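Stistness Parish Registers: Transcription Data Card

Summary

Transcribed entries from the registers of the Stistness chapel and its two outlying preaching stations, Herkport and Brimimness. The set covers baptisms, marriages, burials and the communicant rolls. Minute books are not included, apart from the pages that double as membership lists.

Current release: May 13, 2025
Maintainer: Mirjana Obradović
Earlier transcriber: Reginald Esposito (baptisms only)

Background

The chapel grew out of a house meeting held in the Azevedo family's net loft. For several years it had no resident minister, and baptisms were saved up for whenever a visiting one came through. This is why entries cluster on a few dates and why some children appear in the register at three or four years of age. The Herkport families kept their own book until the two congregations agreed to share a minister. The Brimimness book was started later and stops when the station closed.

Contents

baptisms.csv – 700 rows, one per child
marriages.csv – 163 rows, one per couple
burials.csv – 153 rows, one per person
rolls.csv – communicant rolls, one row per name per roll
places.csv – farm and settlement names with the spellings found in the books

Files are UTF-8, comma separated, with a header row. Dates are year-month-day. Where the book gives only a month or a year, the missing parts are left blank and the date_note column holds the original wording.

Main columns

entry_id: book code, page and line, such as S2-041-07. S is Stistness, H is Herkport, B is Brimimness.
name_as_written: copied letter for letter, including abbreviations.
name_standard: our reading, for searching only. Please cite the other one.
sponsors: separated by semicolons, in the order written.
officiant: blank if unsigned. We did not fill these in from the handwriting.
certainty: 1 is clear, 2 is a likely reading, 3 is a guess.

How it was transcribed

Each page was read twice by different people and the two versions compared. Aníbal Pinheiro settled the differences against the original books. Aníbal Bragança worked out the Portuguese entries in the first Stistness book, which use a set of short forms for saints' days that took a while to pin down. His key is in abbreviations.txt.

Both men sign their notes with initials in the comments column. AB is Bragança and AP is Pinheiro.

Known problems

1. Pages 12 to 19 of the first Herkport book are water stained along the outer margin. Sponsors' names are often lost. Most of these rows have a certainty of 3.

2. The Brimimness burials were copied into the Stistness book after the station closed, with small changes to the ages. Both versions are kept and linked by the dup_of column.

3. "Widow Azevedo" is at least two women. We have not tried to separate them.
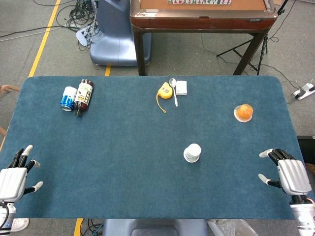

4. The roll marked "old roll" has 61 names and no date. It sits between two dated rolls but is on different paper, so its position in the book should not be taken as evidence of when it was written.

5. Reginald's baptism files used a slash for "or" in doubtful names. A few of these may still be in name_standard.

Use and corrections

The transcriptions may be copied and reused with credit to the Stistness Register Project. Page scans are held separately and are not covered by this permission. Send corrections to Rosário Mota with the entry_id and, if possible, the source you are working from. Family Bibles and gravestones are welcome, but they go in the comments column and do not change name_as_written.

The next release is planned for November and will add the second Herkport marriage book.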